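Holiday let checklist – Marinho cottage, Lirness island
Changeover and safety walk-round, with comments. Do before keys go in the box.
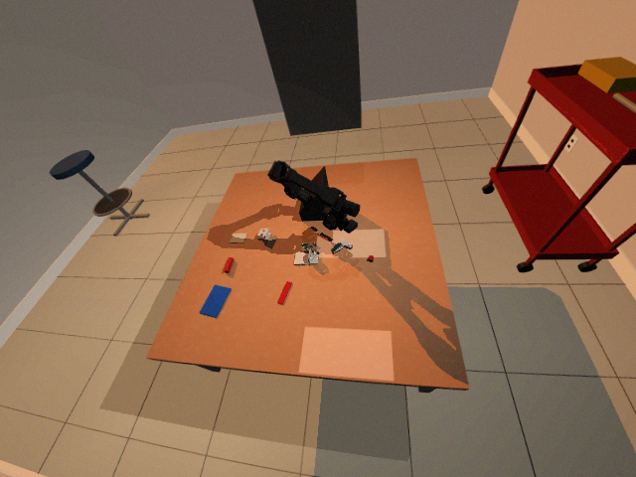
OUTSIDE
Path and steps – OK. Moss on the bottom two, scrubbed, will need doing again by October.
Handrail, sea side – LOOSE. Top bracket moves if you lean. Tightened for now, needs a longer screw.
Gate latch – OK.
Cliff path sign – faded but readable. New one on order from Zellesis, no date given.
Bins – OK. Guests still putting glass in the wrong one, add a line to the welcome book.

ENTRANCE AND STAIRS
Key box – OK, code changed.
Outside light – bulb gone, replaced.
Stair carpet – fourth step lifting at the edge. Tacked down. Check every changeover untill the fitter comes over on the ferry.
Stair gate – present, both clips work.

KITCHEN
Smoke alarm – tested, loud.
Fire blanket – on hook, in reach.
Gas hob – all rings light. Left back one slow.
Fridge – 5 degrees, fine.
Extinguisher – needle in the green. Service label due, book it.
Kettle lead – OK.

BEDROOMS
Window restrictors – front OK, back one STIFF, oiled, try again next time.
Bunk ladder – OK, both bolts tight.
Carbon monoxide alarm – tested OK. It goes on the shelf, not in the drawer. Second time found in the drawer.
Spare blankets – in chest.

BATHROOM
Hot tap – too hot, 67 at the basin. Turned down at the boiler, retest before Sunday arrivals. Do not skip this.
Bath mat – worn, binned, new one out.
Extractor – noisy, works.

BOAT SHED AND BEACH KIT
Kayaks x2 – hulls OK. Drain plug missing on the red one, NOT FOR USE, tag tied on.
Lifejackets – adult sizes all fine. One child size with a torn strap, taken out.
Throw line – 15 metres, dry, repacked.
Tide table – last month's still up, swaped.

PAPERWORK
Welcome book – Cinesia ferry times out of date, new sheet in the front pocket.
Emergency numbers – by the phone, OK.
Damage deposit – 100, returned to last guests, nothing broken.

STILL TO DO
Handrail screw
Hot tap retest
Drain plug
Extinguisher service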